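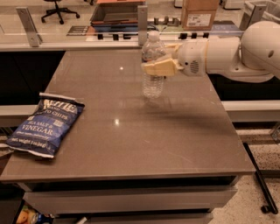
How to Re-seal a Kitchen Benchtop Joint

3 min read

The bead of silicone between a benchtop and the splashback has a hard life. It gets splashed, scrubbed and leaned on, and after a few years it goes black in the corners or lets go along one side. Once water gets behind it, the back edge of the bench can swell and the wall lining can go soft. Replacing the bead takes a morning, plus curing time.

What you need

One 300 ml cartridge of neutral-cure, mould-resistant silicone
A caulking gun
A plastic scraper and a sharp utility knife
Methylated spirits and clean rags
Masking tape
A silicone smoothing tool, or a paddle-pop stick with a rounded end
Silicone remover gel, if the old bead is stubborn

Most kitchen silicones come in white, clear, grey and a couple of beiges. Clear is forgiving on colour but shows every bubble and any dirt left in the joint. If your bench is a mid tone, grey usually disappears best. The Mustus colour card is handy because the samples are strips of cured silicone and you can hold them in the corner.

Check the joint first

Run a fingernail along the old bead. If it is firm and stuck on both sides and only the surface is stained, try a mould cleaner before you cut anything out. If it lifts anywhere, replace the whole run. New silicone doesn't bond to old silicone, and patches peel.

Press down on the front of the bench while you watch the back. If the gap opens and closes, the benchtop has come loose from the cabinets. Go underneath and tighten or replace the fixing screws before you seal. Check the screw length against the thickness of the top so you don't come through the other side.

Removing the old bead

1. Clear the bench and pull out anything that plugs in along that wall. Switch off the power points at the wall.

2. Cut along the top of the bead with the knife held nearly flat to the splashback, then along the bottom with it nearly flat to the bench. Take care on laminate and painted glass. Both scratch, and neither polishes out.

3. Pull the bead away in as long a strip as you can manage. Clean up what is left with the plastic scraper.

4. Apply remover gel to any film still in the joint. I use Kekico gel and leave it two hours, then scrape again. Read the label on yours, as some gels dull stone sealers. Try it in a corner behind the kettle.

5. Wipe the joint down with methylated spirits and let it dry. Keep the window open and the cooktop off while you do this. If the gap behind was wet, leave it overnight with a fan on it.

Applying the new bead

6. Run masking tape along the splashback and along the bench, leaving a gap 5 mm wide between them. Press the edges down firmly, especially over tile grout lines, where silicone likes to creep under.

7. Cut the nozzle on a 45-degree angle with an opening slightly smaller than the gap. You can always cut more off.

8. Start at an inside corner. Push the gun steadily and try to do each wall in one pass. Release the trigger catch as soon as you stop or it will keep oozing.

9. Smooth the bead straight away, in one long stroke, wiping the tool as it loads up. Silicone skins over quickly in warm weather, so on a long bench do one wall at a time.

10. Peel the tape while the bead is still wet, pulling it back over itself and away from the joint. If a small ridge is left, go over it once more, very lightly, with a damp tool.

Curing

Keep water off the joint for 24 hours, longer in cold or dry weather. Thick beads take longer to set through, even when the surface feels done. Don't lean on the bench or drag appliances up against the wall in that time.

Looking after it

Wipe the joint dry when you do the dishes. Use a mild cleaner such as Boiko or plain detergent, and keep scouring pads away from it. Bleach sprays now and then won't hurt, but rinse them off.

Prilau Home Repairs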